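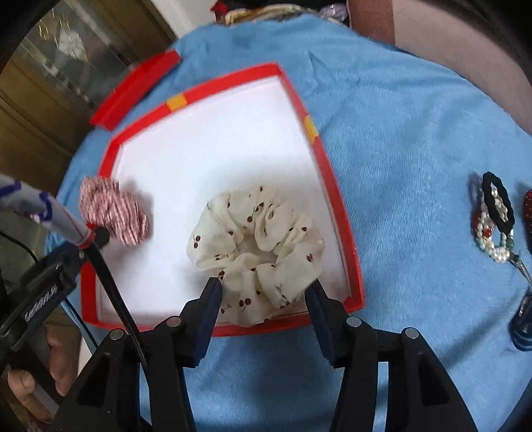 Según Sverre Lindqvist, no tiene sentido aprobar el lazo de control si el reloj de la cámara y el del encoder siguen derivando entre sí; pide que la sincronización pase al primer punto de la lista. Se acepta, y la lista queda reordenada como sigue.

Imprimir | Enviar por correo electrónico

LISTA DE INSPECCIÓN DE SOFTWARE: PINZA MANUAL DE DOS DEDOS
Proyecto Brondstead. Revisión del 9 de noviembre de 2019

1. Sincronización de relojes
Estado: conforme con reserva.
Desfase máximo entre imagen y apertura: 36 ms. El límite sigue en 40. Repetir tras cada arranque en frío.

2. Estimación de apertura
Estado: conforme.
Cero tomado con los dedos cerrados y sin objeto. El filtro no introduce retardo apreciable.

3. Segmentación de objetos deformables
Estado: NO conforme.
En un coletero fruncido sobre bandeja blanca, la máscara pierde los pliegues exteriores cuando la tela es clara. El estampado de cerezas genera regiones sueltas que el planificador toma por objetos distintos. Revisar el umbral de fusión en Lunde.

4. Rechazo de objetos vecinos
Estado: pendiente.
Con un segundo coletero a la izquierda del objetivo, comprobar que el punto de agarre no salta de uno a otro entre fotogramas consecutivos.

5. Planificador de agarre (módulo Ison)
Estado: conforme.
Versión 172. Tiempo de respuesta en el peor caso: 780 ms. No usar la versión de abril, que ignora el contacto lateral.

6. Registro y reproducción
Estado: conforme con reserva.
La reproducción en Musham omite los 2 primeros fotogramas. No afecta al cálculo de trayectoria, pero sí a la etiqueta de inicio.

7. Parada por pérdida de seguimiento
Estado: conforme.
El registro se cierra con código de error y conserva el búfer.

Observación general: no se libera la versión mientras el punto 3 siga abierto.

Comentarios (3)

rtorres
En el punto 3, ¿la fusión se hace antes o después de rectificar la imagen? A nosotros nos cambiaba bastante el resultado en los bordes.

Sverre Lindqvist
Después. Probaré el orden contrario y anoto el resultado en el mismo punto.

M. Vidal
Falta indicar la exposición. Con fondo blanco y exposición automática, el umbral no es comparable entre sesiones.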